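# O autódromo que queria ser centro comercial

Junho de 2023

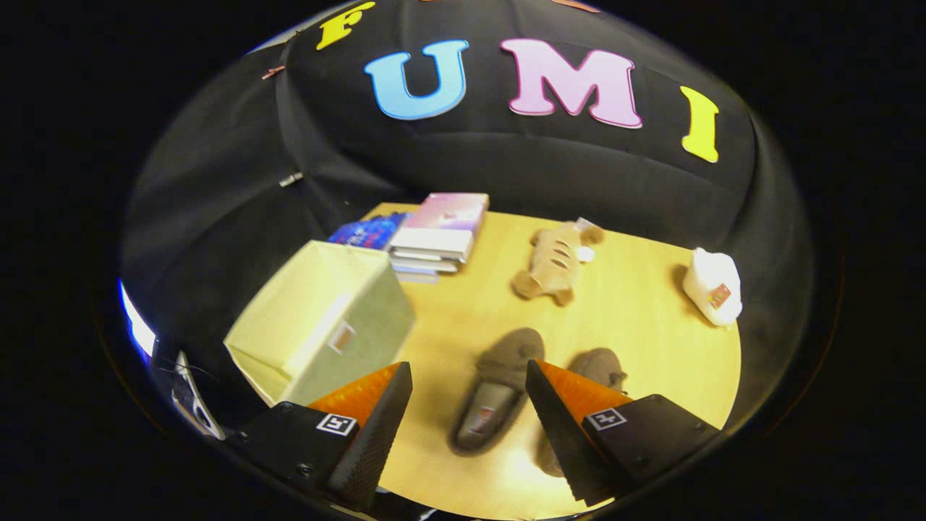 Fui a Haltby ver as motos e passei a manhã numa fila para comprar um boné. O circuito foi remodelado no inverno, com dinheiro da Dunex, e tem agora 49 lojas, um ecrã do tamanho de um prédio e uma curva a menos. A curva Harju, a única que metia medo, deu lugar a uma bancada para convidados. Chamam-lhe progresso. Durante o aquecimento lembrei-me das letras de feltro sobre o tecido preto almofadado, FUMI, com o F e o I em amarelo, e pensei que havia ali mais afeto pelo nome de alguém do que em todo o material da Uken, que cobre hoje até 200 metros de muro com o mesmo logótipo.

Não tenho nada contra patrocinadores. Sem eles não havia pneus, e sem pneus a modalidade perdia algum interesse. O que me custa é pagar 172 euros por um lugar na relva e descobrir que a relva também tem patrocínio — e regulamento, com 3 páginas sobre geleiras.

Ritva Pelkonen, que correu em Haltby quando a pista ainda tinha árvores demasiado perto, escreveu em fevereiro que um circuito se conhece pelo sítio onde os pilotos travam tarde de mais. No novo traçado trava-se com educação. As ultrapassagens fazem-se na reta, em frente ao ecrã, e depois repetem-se no ecrã, para quem estava na fila.

Devolvam a curva e fiquem com a bancada, desde que a ponham noutro lado. O boné, já agora, ficou-me apertado.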